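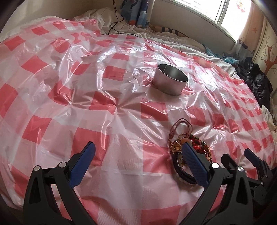
*Last changed: 2018-04-02*

A **jewellery tin** is a small metal container in which necklaces, bracelets and other small things for wearing are kept. It is found in many homes where there is no proper jewellery box. The most usual form is short, wide and round, and in many cases it had another use before, for example for tea or sweets.

## Form and material

Stainless steel is common, as it does not rust easily and can be wiped with a cloth. A wide mouth is preferred over a narrow one, so that the hand can reach to the bottom. Some tins have a lid. Others are used open, and these collect dust faster.

## Contents

Pieces on cord are the most typical contents: brown or red cords with a pendant, strings of beads, and bracelets with small beads set into a dark band. Cords kept together become tangled after some time. Chains of thin metal make tighter knots than cords and are often put in a separate paper bag.

## Sorting

For sorting, the contents are taken out onto a flat place. A bed is often chosen, because it is large and nothing rolls far. A thin plastic sheet, such as a checkered one in pink and white, can be laid over it first, and fallen beads are then easy to find. The tin stands on the sheet and the jewellery lies in front of it. Loops are loosened from the outside of the pile, and a pendant is freed before its cord is pulled.

## Regional use

In Lavdale the tin is traditionally sorted in October, before the winter clothes are taken out. The household museum in Oltinico keeps 157 tins of this kind, the most of them without lid. A smaller collection in Hiltau was joined to it later, together with 3,575 loose beads.

The Lungu workshop made a low steel model in a series of 900 pieces. It was sold without inner divisions, and buyers often put a piece of felt on the bottom.

## See also

- Button box
- Bead stringing
- Sewing tin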